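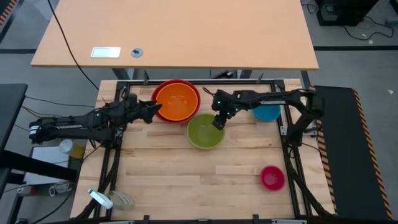
October 6, 2023
Bowl nesting, scoring method

Kinga Győri asked me to write down why the Vidlow numbers changed, so I am doing it before I forget which script did what.

Old method: at the end of each episode a person looks at the overhead view and types a number for how many bowls are nested in size order. Easy, until two people scored the same 25 episodes and disagreed on 3 of them. One was me on both sides, before lunch and after lunch. I have recused myself from further scoring.

New method, Valico: segment by color, fit an ellipse to each visible rim, then check that every rim sits inside the next one up. Order is fixed (red, orange, yellow, green, blue, pink) so there is no size estimate to get wrong. Partial credit is given per adjacent pair. Red and orange together with the rest spread out gets one point. The old sheet gave it a zero or a "getting there," depending on mood.

Target state for the overhead camera is below. I use it as the reference for threshold tuning.

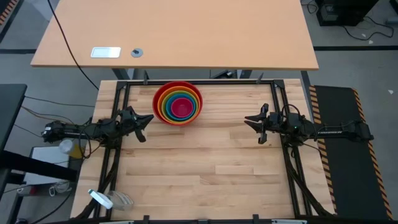 Full nest, red outermost, pink in the middle. Both grippers open.

Reran Valico on all 1,303 logged episodes overnight. It refused to score 18. Went through those by hand:

- Most are forearm occlusion. The right arm parks over a bowl and the ellipse fit gets a sliver to work with. Fix: send both arms home before the scoring snapshot. Should have been doing this since the start.
- A few are orange read as red under the ceiling lights. Widened the hue gap and they separate. Did not touch yellow, which behaves.
- One has no bowls in it at all. The old sheet has it down as a success. The initials are legible and I am saying nothing.

Other problem: overhead can't tell a seated bowl from one tipped up on a rim, if the tilt is small. Deák thinks a depth threshold would catch it. I think a low side view is simpler, and we already have the mount. Started with red alone, to get a clean rim profile before anything goes inside it.
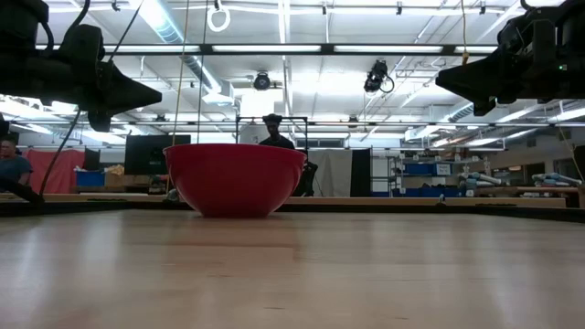 Low view, red bowl only, both grippers clear of it.

Rim comes out as a nice thin line from down there. The background is busier than I would like (shelves, monitor, colleagues), so I'm masking everything above the far table edge except a box for the bowl. Hadano has the mask script, in a folder called "temp2_final".

To do: home pose before snapshot, side-view threshold for tilt, rerun the 18, tell Kinga the success rate went down and the policy did not get worse. In that order, I think. Maybe coffee before the last one.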